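4.3 Comparing grippers on the bin cart

Use this procedure to compare the Adico suction cup and the Frerichs two-finger gripper on the same arm. Run both on the same day, with the same bags and the same controller settings. Allow 25 minutes for each gripper, not counting the tool change.

Before you start

1. Park the bin cart on the floor marks and lock the casters.
2. Load the Wikodik controller profile called PICK-TEST. Do not use the production profile.
3. Set arm speed to 60 percent.
4. Check that the head camera lens is clean. Wipe it with a dry cloth only.

Caution: Shut off the air supply and wait for the gauge to read zero before you remove the suction cup.

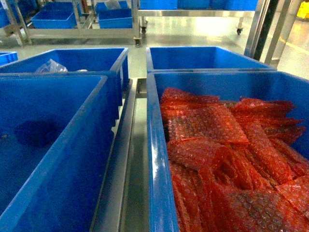 The camera check comes next and has to be repeated after every tool change. Open the live view and move the head until the full source bin and the bin you are picking into are both in view. Bubble-wrap bags are the harder test load, as the glossy surface reflects the ceiling lights and the bags lie over each other in the bin. Start with the red-orange ones, filled nearly to the rim. If the bag edges wash out, lower the exposure one step and check again. Stray items in the other bins, such as a crumpled clear plastic bag, should be taken out before the count starts.

Running the test

5. Mount the suction cup and tighten the collar by hand until it clicks.
6. Press Teach and touch the tool tip to the near corner of the source bin rim.
7. Start the run. The arm will attempt 126 picks and then stop.
8. Write down the number of single picks, double picks and drops on the log sheet.
9. Refill the source bin, change to the two-finger gripper and repeat steps 6 to 8.

Note: A double pick is any lift that brings up more than one bag, even if the second one falls back into the source bin.

Note: With the two-finger gripper, set the closing force to 14 N. Higher settings can pop the bubbles.

If the arm stops with a reach fault, the cart has probably moved. Check the casters and repeat step 6. Send completed log sheets to Irena Wróbel at the Pustby test bench. Questions about the controller profile go to Helmut Brandes.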